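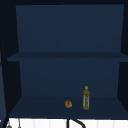
Viktória Medve

Evening Openings at the Brurton Museum: Student Project Report

This report presents the results of a project completed during the spring term as part of the museum studies course. Its purpose was to examine how evening openings affect attendance at talks held in the Brurton Museum, and whether the current program serves adult visitors who work during the day. The project was supervised by Norbert Borbély.

The museum stays open until 9:00 p.m. once a month and offers a talk in the lecture room, which seats 80. Attendance records were supplied by the education office and cover one full season. During that season, 2,025 people entered the museum on open evenings, and 198 of them completed the printed questionnaire prepared for this project.
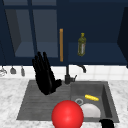
The questionnaire asked visitors how they had learned of the event, whether they had come for the talk or for the galleries, and at what time they had arrived. Most respondents came for the talk. Many reported that they reached the building shortly before it began and had little time to see the exhibits beforehand. Several asked that the Koyama print gallery remain open after the talk, as it currently closes at 8:00 p.m.

The May talk, on the history of public lectures in Brurton, was the only one to fill the lecture room. It was also the only one announced in the library newsletter. 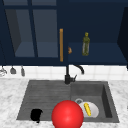

Interviews were held with four members of the education staff. They confirmed that talks are normally announced on the museum website alone, and that speakers are booked too late for printed notices. It is recommended that speakers be confirmed two months in advance and that the print gallery close at the same time as the main building. The questionnaire and the full table of responses are attached as Appendix A.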